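5.3 Greiferfinger und Handkamera prüfen und einrichten

Arkier Montage- und Wartungsanleitung, Mobiler Greifarm Nemgate, Ausgabe Oktober 2026
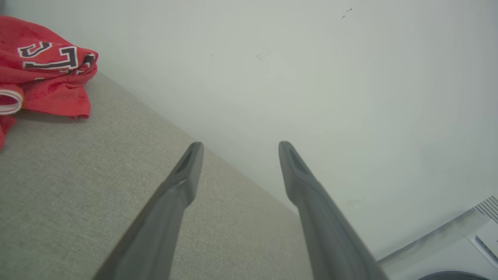
Abb. 32: Ansicht der Handkamera bei geöffnetem Greifer, rotes Textil links oben

Dieser Abschnitt gilt nach jedem Fingerwechsel, nach einer Kollision und bei der Meldung 2059 (Fingerlage unplausibel). Die Kamera bleibt dabei montiert. Benötigt werden der Innensechskantschlüssel aus dem Beipack, ein fusselfreies Tuch und ein weiches Kleidungsstück als Prüfteil.

VORSICHT: Quetschgefahr zwischen den Fingern. Vor allen Arbeiten am Greifer den Arm in Wartungsstellung fahren und die Freigabe am Bediengerät entziehen.

Finger prüfen

1. Greifer über das Menü »Hand« vollständig öffnen.
2. Freigabe entziehen und warten, bis die Anzeige am Handgelenk erlischt.
3. Beide Finger mit dem trockenen Tuch abwischen. Die länglichen Vertiefungen nahe den Spitzen ebenfalls säubern, Fasern mit einer Kunststoffpinzette herausziehen.
4. Finger auf Risse und Spiel prüfen. Lockere Finger an der Basis nachziehen, Anzugsmoment 4 Nm.

Hinweis: Keine Lösungsmittel verwenden. Glänzende Stellen an den Kanten sind zulässig, Grate nicht.

Kamerabild prüfen

5. Freigabe erteilen und das Livebild der Handkamera aufrufen.
6. Bild mit Abb. 32 vergleichen. Die Finger müssen von unten links und unten rechts ins Bild ragen und zueinander geneigt sein. Beide Spitzen liegen auf annähernd gleicher Höhe, dazwischen ist nichts zu sehen außer dem Untergrund.
7. Steht eine Spitze deutlich höher, Finger abnehmen, Sitzfläche reinigen und neu ansetzen. Danach ab Schritt 1 wiederholen.
8. Linse nur bei sichtbaren Schlieren reinigen. Kleine dunkle Punkte können auch auf dem Untergrund liegen: Arm ein Stück verfahren. Wandern die Punkte im Bild mit, ist die Linse sauber.

Probegriff

9. Prüfteil locker auf eine gepolsterte Fläche legen, mit Abstand zu Geräten und Gehäusen.
10. Greifer im Tippbetrieb über das Prüfteil fahren und absenken, bis die Spitzen den Stoff berühren.
11. Greifer mit Kraftstufe 5 schließen und das Teil anheben. Es darf nicht herausrutschen.
12. Teil ablegen, Greifer öffnen und das Ergebnis im Wartungsblatt eintragen.

ACHTUNG: Beim Absenken auch die Außenseiten der Finger beobachten. Die Handkamera erfasst Hindernisse am Bildrand nur teilweise.

Bleibt die Meldung 2059 bestehen, Nullpunkt nach Abschnitt 5.4 neu einlernen.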